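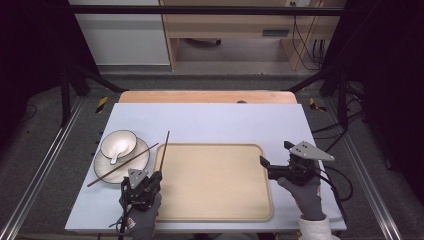

Pulow: working rules for hand-held gripper recording
Progress report to the Tripathi fund, period ending October
Prepared by Vandana Tiwari, Troleo

1. Where we are

The grant pays for a written set of working rules for people who record table tasks with hand-held grippers, and for a trial of those rules at two sites. The first draft was finished early in the period and has been in daily use at our own site since then. The second site, at Jestevetti, started later than planned and has only used the second draft.

By the end of October we had 119 recorded sessions carried out under the rules. Each one has a session sheet, signed by the operator and by the person who checked it. The sheets are the main evidence for what follows. We have not yet compared the two sites, as Jestevetti's share is still too small to say much.

2. What the rules cover at present

The draft has four parts: the work area, the operator, the task, and the record. Most of the argument has been over the first and third.

Work area. Cables from both grippers have to be led away from the operator's feet before the session starts, and checked again after any break. The area around the table is kept clear of bags, boxes and spare chairs. Anyone not taking part stays outside the marked floor. Dinesh Dhillon wrote this part and has kept it to a single page, which the operators asked for.

Operator. Gloves are worn on both hands and changed when the palms wear smooth. An operator can stop at any time without giving a reason, and a stopped session is logged as stopped and never as failed. We had to change the form for this. The old one had a box marked "failed" and people were carrying on with sore wrists so as not to tick it.

Task. Every task has a card giving the items, the starting layout and the finished layout. The table setting card, for instance, says how the bowl and plate start out, where the tray goes and which way the chopsticks point. Tarun Srivastava and Deepak Sandhu spent a good part of the period on how exact these cards should be. An early version gave positions to the nearest centimetre, and operators spent longer with a ruler than with the grippers. The present version says "left of the tray" or "across the plate" and asks for the layout to be varied a little between takes. Thin items such as chopsticks and pens have their own note, because the operators found they were closing the grippers harder than they needed to and dragging the item along the table.

Record. The session sheet gives the task card used, the gripper pair, the operator's code (no names) and anything out of the ordinary. A dropped item is written down even when the take is kept. Takes are not deleted by the operator. They are marked, and the checker decides. 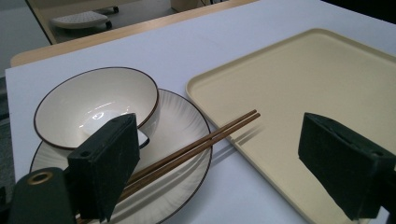

The rule on hand position while a gripper is over crockery has been rewritten more than any other. The first wording told operators to "avoid contact with the rim", which made no sense for a bowl that has to be picked up by its rim. The current wording asks them to come in slowly, to close on the item only when both fingers are either side of it, and to lift clear before moving sideways. It is longer, but we get fewer questions about it.

3. What we found from the session sheets

Santosh Chaturvedi read through all the sheets at the end of the period. His main points were these.

The cable check at the start is nearly always ticked. The check after a break is often left blank, and we cannot tell from the sheet whether it was missed or whether there was no break. The next version of the form will have a separate line for "no break taken".

Operators use the stop rule more since the form changed. Most stops are for tired hands, and most come late in a session. We have shortened the longest sessions at our own site and asked Jestevetti to do the same.

Checkers do not agree with each other as often as we would like. The usual point of difference is whether a take should be kept when the item ends up slightly out of place on the tray. The card does not say how far out is too far. We think it should, but only for tasks where the finished layout matters, and we have not settled how to word it.

The gripper pair number is sometimes missing or wrong. Labels on the grippers themselves were too small to read with gloves on and a session under way. Larger ones have been ordered.

4. Training

New operators now do a short induction before recording anything that is kept. It covers the cable check, the stop rule, how to fill in the sheet, and practice with a simple pick-and-place card. We had planned a longer written test. Dinesh tried it with our own people and it showed how well they could remember the wording and little about how they worked, so we have dropped it. In its place the checker sits with each new operator for the first session and goes through the sheet with them afterwards.

5. Late or changed

The start at Jestevetti slipped while they sorted out a room and a secure place for the recordings. They are now running, but we do not expect them to catch up fully within the present plan.

The draft section on storage and deletion of recordings is not ready. We can say who may see a recording and where it is kept. How long it should be kept is still open, and we want the operators' view on it, as their hands and sleeves are often in the pictures and some of them have asked.

Spending is in line with the budget apart from gloves, where we have gone over. The sum is small and has been covered from the travel line, which was underspent.

6. Next period

We will issue the third draft with the new form, finish the storage section, and run a joint session for checkers from both sites using the same set of takes, so that we can see where they differ. Deepak will lead on the wording for finished layouts.

We would like the fund's agreement on one point. The plan says the rules will be published once the trial is over. Two other groups have asked to see them sooner, and we would prefer to share the third draft with them, marked as a draft, on the condition that they send us their comments. Please let Vandana know if the fund has any objection.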